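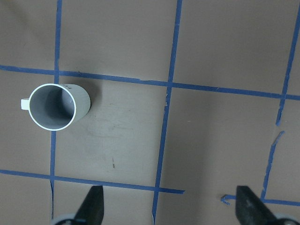
Table Grid Project, Part 2: Layout

So I went with blue painter's tape for the grid, and I did all of it by hand, which you can totally tell! The lines wobble, and one of the up-and-down strips has a torn gap in it. Kerubo Mollel wanted me to redo that one, but I'd already spent most of an April afternoon on my knees with a ruler (never again).

My test object was a pale gray mug. Everyone in our group wrote down which cell they thought it was in, and we ended up with 23 answers. When it sat on a line, people argued. Next time I'm adding a rule for that, and labels on the cells too.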